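Wadar Household Water Diary: notes on the data

Version 2. Last changed Thu 6 February.

What the data is

The Wadar diary is a set of handwritten records of how much tap water people used at home, later typed up as plain text tables. Each row covers one household for one day. The set has 590 rows from 171 households. Many households kept the diary for a few days and then stopped, and those rows have been kept.

The diary was started by Heather Ruddock as a way of checking meter readings against what people thought they were using. Marisol Ridgeway typed up the sheets and Bjarke Østergaard wrote the checking script.

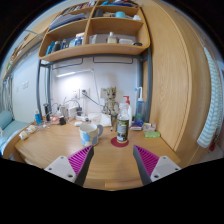

Files

diary.csv holds the daily rows.
homes.csv holds one row per household, with the type of home and whether it has a meter.
notes.txt holds the remarks people wrote in the margins, with names and street names taken out.
check.py looks for missing days and readings that go backwards.

Columns in diary.csv

home: a household code, the same as in homes.csv
day: day number, counted from the first sheet that household returned
drink: litres used for drinking and hot drinks
cook: litres used for cooking
wash: litres used for washing up
bath: litres used for baths and showers
garden: litres used outdoors
meter: the meter reading at bedtime, if there is one

An empty cell means the box was left blank on the sheet. A zero means somebody wrote a nought. 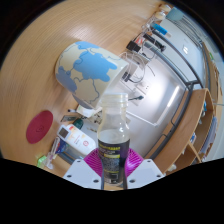

How the amounts were measured

Drinking and cooking water was measured with a kitchen jug. Baths were worked out from the depth of the water and the size of the tub. Showers were timed and multiplied by a flow rate, which each household took once with a bucket at the start. Garden use is the weakest column. Most people guessed it, and the December sheets have almost nothing in it.

Drinks bought in shops are left out. Tea made at work is left out too, although a few people clearly put it in, and Marisol has marked those rows in notes.txt with the word "away".

Known problems

The wash column mixes dishwashers and washing up by hand. The first version of the sheet had one box for both.

In 4 households the meter was read in the morning instead of at bedtime. Their readings have been left as written.

Skarphéðinn Vestergaard found that check.py skips the last day of each household. This is still open.

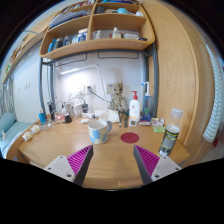 Using the data

You may copy and change the files for any purpose, as long as you name the Wadar diary as the source. Please do not try to work out which home a code belongs to.

Corrections go to Villads Kjærgaard. Give the household code and the day number, and say which column is wrong. Changes to the tables go into the next version, and the old files stay in the folder called previous.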